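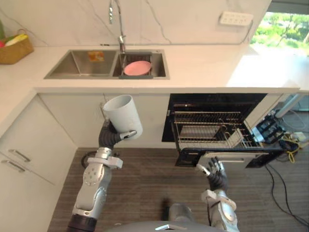

*Cup in hand, dishwasher open.*

# Skillthorpe Batting Tee

The Skillthorpe is a softball tee. It holds a ball still at the height you choose, and you hit the ball. We've looked for a more exciting way to put this and our sales haven't suffered for the lack of one.

It was drawn up by Neelam Rathore after a season of coaching under-13s with a tee that fell over whenever a truck went by. Hers stays up. The base weighs 1,720 grams, which you'll notice on the walk from the car park and be grateful for once the wind gets going.

## What you get

- Rubber home-plate base, black, with a socket for inside, middle and outside pitches
- Two-piece stem, adjustable up to 1,133 mm
- Flexible ball cup, plus one spare
- Drawstring bag that fits the tee on the first day and, with patience, on later ones

## The cup

The cup is the part you'll be hitting by mistake, so we spent most of the money there. It folds flat under the bat and stands back up. Spares come in packs of two from Pameck, who also make the stem clamp. Wash the cup in warm soapy water if the infield has got into it.

## Setting the height

Loosen the collar, slide the stem, tighten the collar. Hand-tight is plenty. Réjean Campbell in our returns department has seen what pliers do to it and would like to see less.

For most hitters, start at mid-thigh and work up. Slappers may want it lower and further forward. Anyone who insists on practising only the belt-high pitch down the middle can leave it where it is and enjoy a very flattering afternoon.

## Will it take a real ball?

Yes, 11-inch and 12-inch, leather or synthetic. Baseballs sit a bit deep but stay put. We don't recommend it for cricket balls — we've had the emails.

## Price and warranty

$50 for the full kit, shipped from our Neltus warehouse. Stem and base are covered for two seasons. The cup is covered until you hit it properly, so call it a courtesy. Club orders go to Adanech Ejigu, who will ask for your field number and whether there's somewhere to park the van.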